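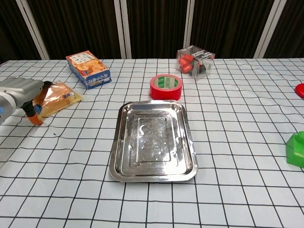

Campus Life | Clubs & Makers

I signed up to spend one evening with the Charbonneau College robotics club and ended up going back three Thursdays in a row, which tells you most of what you need to know about me and snacks.

The club is getting ready for the Trundholm Cup, a student contest where every team gets the same kind of job: clear a table. The arm picks things up, puts them on a tray, and gets points for each one that arrives in decent shape. It sounds like chores. I have never been so tense in my life.

"People come in wanting to build something that walks," says Jocelyn Gauthier, the club's president this year. "Then they spend a month trying to get it to pick up bread." She means real bread, too, the kind in a crinkly plastic wrapper that shines under the lights and changes shape the second anything leans on it. The night I first visited, the gripper was hanging next to a wrapped loaf with its orange fingertip pointed at the cloth, and the whole room had gone quiet (well, apart from somebody's chips).

The rules hand you 7 minutes and a mix of things off an ordinary shopping trip. The club practices with whatever's around. A box of crackers is the easy one, all flat sides and corners. A roll of red tape is meaner than it looks - stood up on its edge, it would love to wheel off toward the curtain. And then there's the clear plastic box, which had me squinting from three feet away, so I can't blame the software for having opinions.

Even the tray causes arguments! It's stainless steel, it's shiny, and it throws bright patches all over the place. Half the club wants to cover it with a dish towel for practice. Diane Dhillon, who teaches the Friday lab and signs the club's forms, won't hear of it. "The contest tray is metal," she told them while I was there. "So you'll practice on metal." The towel went back in somebody's bag.

What I liked best was the gridded tablecloth. The students call out squares like they're playing Battleship, and after an hour I was doing it too. They write every attempt in a spiral notebook, good or bad, and by the middle of October they were up to 275. I flipped through it over a cup of terrible coffee. One entry just says "bread won."

The budget is $200 a semester, and a fair bit of that goes to groceries. Jocelyn swears they only eat the retired ones. I was offered a cracker on my last visit and I took it, and it was a bit crushed on one side, and I had another.

More in Clubs & Makers
The Pulier Hall Darkroom Is Open Again
Vokora Night: Learning a Board Game With 3 Rulebooks
Can You Really Build a Canoe in a Dorm Basement?
Our Favorite Student Radio Shows This Fall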